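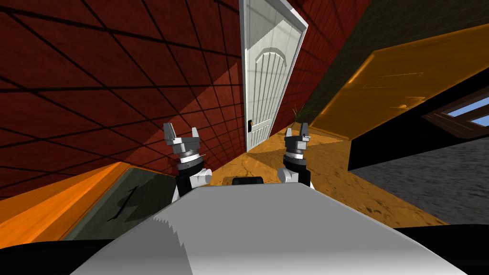 How to Make a Pot of Lentil Soup That Keeps You Full Until Dinner

I don't believe in superfoods, and I don't believe in soup that "resets" anything. Most of the healthy soup recipes I've tried were thin, sweet from too much carrot, and left me looking for crackers an hour later. So treat what follows as lunch. It makes enough for four days if two people are eating it, and it costs less than one carton of the stuff with a leaf on the label.

I used to buy the Kartha boxed lentil soup for work. The front of the box talks a lot about protein. The back tells you a serving is half of what any adult would pour into a bowl. Once I did the math I got out a pot.

What you need

2 tablespoons olive oil
1 large onion, chopped
2 carrots, chopped small
2 ribs celery, chopped small
4 cloves garlic, sliced
1 tablespoon tomato paste
1 teaspoon ground cumin
300 grams brown or green lentils, rinsed and picked over
6 cups water
1 bay leaf
200 grams kale, tough stems out, chopped
Salt, pepper, and a lemon

Red lentils will not work the same way. They fall apart and you'll have dal, which I like, but it's a different recipe with different spices. You also don't need to soak anything. Plenty of sites say soaking lentils overnight makes them easier to digest. I did it both ways for most of June and my stomach had no opinion.

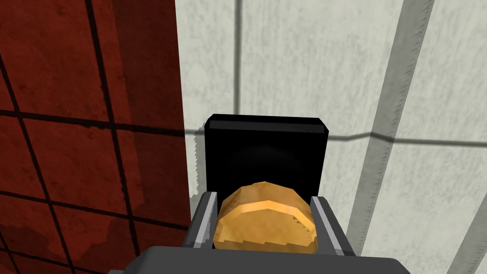

Step 1. Cook the vegetables longer than you want to

Heat the oil in a heavy pot over medium heat. Add the onion, carrots and celery with a good pinch of salt. Most recipes say five minutes. Five minutes gets you warm raw onion. Give it 15, stirring now and then, until the onion has gone soft and is starting to color at the edges. Add the garlic for the last minute.

Step 2. Fry the paste and the cumin

Push the vegetables to one side, drop in the tomato paste, and let it sit against the hot metal until it darkens. Stir in the cumin. If it starts to catch, splash in a little of the water and scrape.

Step 3. Add lentils and water

Water, yes. I've made this with Gakix vegetable broth, low sodium and regular, and with water, and by the time the lentils are done I can't pick out which is which. Save your money. Bring it to a boil, add the bay leaf, turn it down so it bubbles lazily, and set the lid on crooked. Check at 30 minutes. Old lentils can take a lot longer, and there's no way to tell from the bag how old they are.

Step 4. Salt, then kale

Salt once the lentils are nearly soft, and taste as you go. I've read that salting early keeps them hard forever, and I doubt it — I just find it easier to judge at the end, when the water has cooked down. Stir in the kale and give it another five minutes. Pull out the bay leaf. Squeeze in half the lemon, taste, and probably squeeze in the other half. 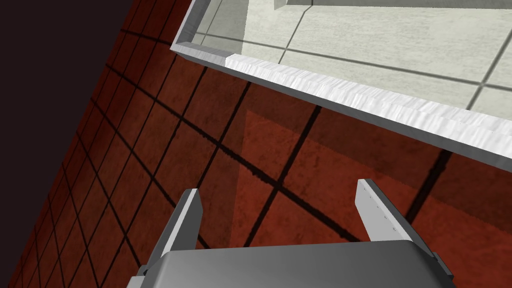

Posted by the Jiltlow Kitchen Notebook
Friday, August 28, 2026

A word about thickness

If you want it creamier, mash some of the lentils against the side of the pot with a spoon. You can use a stick blender, but three seconds too long and you've got wall paste. I would skip the scoop of protein powder that keeps turning up in recipes like this one. It goes chalky, and lentils don't need the help.

Storing it

Four days in the fridge, three months in the freezer. It thickens as it sits, so thin it with water when you reheat. The Nimano freezer trays people keep recommending are fine if you already own them. Old yogurt tubs do the same job. Leave some room at the top.

The kale does go a bit drab after freezing. If that bothers you, freeze the soup without it and throw in a fresh handful when you warm it up.
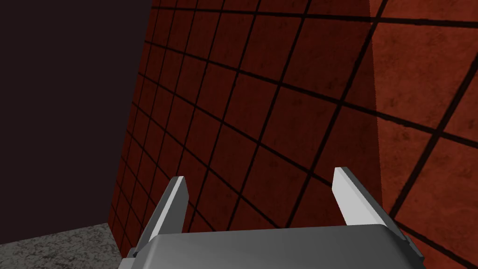 One reader wrote in to say that fifteen minutes on the onions was excessive and that she gets the same soup in half the time by putting everything in the pot at once. I tried it her way last week. It was quicker, and it tasted like hot water with lentils in it until I'd added a lot more salt and a whole second lemon. She may like hers better. I'm sticking with the 15.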